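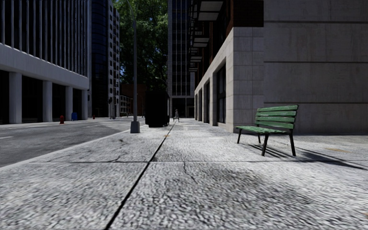 Voltden held its spring open day on Mon 21 March, and I took the afternoon off to go. They build the Kaimal, the small six-wheeled delivery cart that has been running in Grerkau since last summer. I had expected to spend most of the visit looking at carts, but the part I got the most out of was the simulator room, where the carts learn their way around before they ever touch a real sidewalk. The practice street is called Zotamgate and it's all computer graphics. You look at it from very close to the ground, so the concrete takes up half the view and the joints and hairline cracks in it seem like a big deal. There is a green park bench on the right with a long dark shadow lying across the pavement, and our guide spent a good ten minutes on that shadow alone.

The problem with shadows, as she explained it, is that an early version of the software treated any dark shape with hard edges as something to stay away from. A slatted bench makes a lot of hard edges when the sun is low. The cart would stop short and wait for it to move. So they run the same stretch over and over with the sun in different positions until the cart can tell the difference between the bench, which it has to go around, and the shadow, which it can drive over.

She let us pick the time of day from a menu. Someone asked for noon and someone else asked for just before sunset, and we watched the cart do both. At noon it went straight through. Before sunset it slowed down a little at the edge of the shadow and then kept going. She said the slowing down was still on their list.

They have 843 practice routes at the moment. Most are short, a block or two, and a lot of them are the same block with one thing changed. A trash can moved over, a parked bike, a person walking toward you, a person walking toward you and looking at a phone. I asked if Zotamgate was copied from any real city and was told no, it was put together from parts. I grew up in a town with no building over four floors, so it looked like plenty of city to me.

One thing I had never thought about is the expansion joints. In Grerkau the older sidewalks have joints that have opened up, and a small wheel can drop into one if it runs along it at a shallow angle. The simulator can make a joint wider or deeper, or raise one slab above the next. The cart is supposed to cross them close to square. We watched one do this on the screen and then went out to the back lot, where they have poured a few slabs of concrete with bad joints on purpose, and watched a real one do the same thing. It did fine on the first two and got a wheel stuck on the third. An employee walked over and lifted it out. No fuss was made about it and I liked that.

There were around 40 people there, which was too many for the simulator room. They split us into groups and the other groups waited in the lobby with coffee and some dry pastries. If you go to the next one, sign up for an early slot. Mine was the second to last and by then the guide was hoarse.

The whole thing ran 2 hours. After the back lot we saw the workshop, where the carts come in for new tires and battery checks. The tires wear out much faster than I would have guessed. There was a bin of old ones by the door, and the inside edge was nearly smooth on most of them, while the outside still had tread. The mechanic said this is from turning in place, which the carts do a lot when they are not sure where to go next.

A cart can carry 22 pounds. They had a scale and a pile of grocery items on a table, and you could load up a cart and see when it complained. It's a soft beep, three times, and then the lid won't lock. I got to the limit with two bags of potatoes, a jug of water and a watermelon. A boy in front of me tried to put his little sister's boots in one at a time to find the exact point where it beeped, and I think he found it.

I had a few questions written down and got answers to most of them.

What happens in snow? They don't run in more than a light dusting. The cameras can't find the edge of the curb and the wheels pack up.

Does a person ever take over? Yes, from a desk in the same building. One operator watches several carts. I asked how many and was told it depends on the hour.

What about dogs? Dogs are in the simulator now. They were not at first. The dogs on the screen walk in a stiff way that I don't think would fool anybody, but the guide said the cart mostly cares about how big they are and how fast they are coming.

Do the carts record people? This got the longest answer and the one I was least happy with. The video is kept for a short time and then erased, with faces blurred in anything they hold on to. There was a printed sheet about it at the front desk but they had run out by the time I asked – the woman at the desk took my email and said she would send it. I'll add it to this post when it comes.

The part I'm still thinking about is the gap between the screen and the lot. On the screen I saw the cart make maybe a dozen trips and it never got stuck once. Outside, it got stuck within five minutes. The guide didn't hide from this when somebody brought it up. She said the concrete in the simulator has cracks you can see but most of them are only a picture on a flat surface, and to make every crack a real shape would slow the whole thing down too much. They pick the joints and the curbs to do properly and leave the rest flat.

I have had one Kaimal delivery at my own house, a prescription, back in the fall. It came up the block, waited at my neighbor's driveway for a car that was parked with its lights on, and then came the rest of the way. At the time I thought it was broken. Now I suppose it was being careful about the car, though I forgot to ask.

The next open day is in July, on a Saturday, and they said the desk room will be part of the tour. Parking is behind the building, not in front. The lot in front belongs to the tile store and they do tow.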